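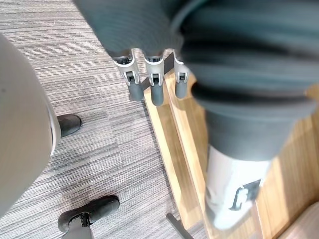
设备安全通报:双臂波纹护套干涉导致的保护性停机

事件发生在居家环境测试区,涉及一台带双足底盘的双臂机器人,任务为木质台面边缘的物品取放。没有人员受伤,台面无损坏。机器人在双臂靠拢阶段触发关节力矩超限,进入保护性停机,随后在恢复流程中又发生一次非预期的手指闭合。第二个问题比第一个严重,本期主要写它。

一、经过

当时执行的是连续取放程序,累计循环数为3,572。右臂先行下探,腕部停在台面外沿内侧,左臂随后进入,三指朝下,准备从台沿一侧抓取。这是该任务里两臂间距最小的位姿。

左臂下降到预抓取高度时,两侧护套发生接触。护套为软质波纹结构,受压后先变形,接触力上升缓慢,碰撞检测没有在初始接触时报警。控制器把增加的阻力当作正常的轨迹跟踪误差处理,继续加大输出。护套褶皱压实以后阻力陡增,左肘力矩越过上限,保护停机触发,两臂抱闸。

到这一步为止,保护链路的动作符合设计。

值班工程师Nikau Doolan确认现场后,按恢复手册第四节操作:切换到手动模式,清除报警,低速回退左臂。清除报警的瞬间,左手三指同时向内闭合,行程走完后停止。Doolan的手当时在示教器上,没有进入夹持范围。手册中没有要求操作者在清除报警前远离末端,只要求远离肘部和肩部的运动包络。

二、原因分析

由Kartini Pillai负责的分析分成两部分,结论如下。

(一)护套接触

自碰撞模型使用的是臂体刚性外壳的包络,护套没有单独建模,只在外壳尺寸上统一加了余量。护套在肘部弯曲角较大时会向内侧堆叠,褶皱外缘超出余量。模型给出的两臂最小间距为正值,实物已经接触。

更换护套是诱因之一。原装护套由Borkska供应,三月起改用Villalobos的同规格件。两者标称外径和自由长度一致,但Villalobos件的褶深较大,压缩后的外径也较大。来料检验只测自由状态尺寸,没有测压缩状态,因此换件时没有触发自碰撞模型的复核。

需要说明,Villalobos件符合采购规格。规格书里没有写压缩外径,责任在我方。

(二)手指闭合

保护停机时,上层任务已经下发了抓取指令,手部控制器尚未执行。停机切断了手指驱动的使能,但指令仍保留在手部控制器的缓冲区内。清除报警后使能恢复,缓冲区里的指令被立即执行。

臂部控制器在停机时会清空队列,手部控制器不会。两者来自不同的软件版本线,手部固件由Humard维护,其接口文档把“停机后保留指令”列为默认行为,并提供了一个可配置参数用于关闭。集成时该参数保持默认值,验收用例也没有覆盖“抓取指令已下发、未执行、停机、复位”这一组合。

台架上复现了5次,每次都在清除报警后立即闭合。将参数改为停机清空后,用同样的步骤再做5次,没有出现闭合。

三、没有查清的部分

停机前的一段日志里,左臂腕部的外力估计值已经出现持续偏移,幅度低于报警阈值。这段偏移是护套接触造成的,还是传感器零点漂移造成的,目前无法区分。零点校准记录只保留最近一次,更早的数据已被覆盖。Pillai建议把校准记录改为长期保留,软件组已接受,下个版本合入。

另外,护套在长期反复压缩后刚度是否下降、堆叠形状是否改变,手头没有数据。Veswood实验室有一台往复压缩试验台,已排期对两种护套做对比,试验做到2,000次压缩时先出一次中间结果。

四、即日起执行的措施

1. 所有同型号机器人的手部控制器参数改为停机清空。修改后由第二人核对并签字,未完成修改的机器不得上电运行取放任务。

2. 自碰撞模型中,肘部至腕部一段改用护套压缩状态下的实测包络。新模型发布前,双臂同侧靠拢动作限速运行,两侧护套外缘的规划间距增加7厘米。部分台沿抓取位姿会因此不可达,规划器会直接返回失败,这属于预期结果,不要通过放宽余量绕过。

3. 恢复手册第四节增加一步:清除报警前,操作者须确认双手、工具和线缆均在两只手的夹持范围以外。需要人工取出被夹持物时,先断开手部驱动电源,再接近。

4. 护套列入影响安全模型的零件清单。更换供应商、材料或批次规格时,须附压缩状态外径和最大弯曲角下的堆叠轮廓。

5. 验收用例补充停机复位组合,覆盖抓取、松开、换手三类指令,每类分别在下发前、下发后未执行、执行中三个时刻触发停机。

第1项和第3项不依赖软件发布,各测试区收到本通报后即可处理。第2项的限速已由后台统一下发,现场如发现双臂靠拢动作仍以原速度运行,请停机并报告,不要自行修改本地配置。

五、现场检查方法

检查护套时,先断开驱动电源,按下抱闸释放前用支架托住前臂。将肘部缓慢弯至限位,观察内侧褶皱是否有翻折、错层或压入关节缝隙的情况。然后伸直,看褶皱能否均匀恢复。局部不恢复的护套直接更换,不做修补。发亮的磨痕说明该处有过反复接触,请拍照并记录对应的关节角度,单凭磨痕不必停用。

手指部分重点看指节铰接处和指尖垫。非预期闭合通常没有外部载荷,造成损伤的可能性较低,但如果闭合时指间有硬物,铰接处可能出现间隙。手动轻推每根手指,三指的空程应当接近。有一根明显偏大的,送修。

检查记录填入设备日志的“护套”和“末端”两栏。以前有人把两项合并写在“外观”栏,检索时查不到,请分开填。

六、关于上报

追溯时发现,同一测试区此前有过一次类似的手指闭合,操作者当作遥控误触处理,只在交接本上写了一句。当时如果按险兆事件上报,手部缓冲区的问题会更早暴露。停机复位后出现的任何非指令动作,不论幅度大小、是否能复现,都按险兆事件登记,并在重新上电之前导出手部控制器日志。该日志断电后不保留。

台架复现的原始数据和修改后的参数表已放入安全共享目录,对参数表有疑问的联系Kartini Pillai,现场恢复步骤的问题联系Nikau Doolan。Veswood的中间结果出来后,在后续通报中刊登。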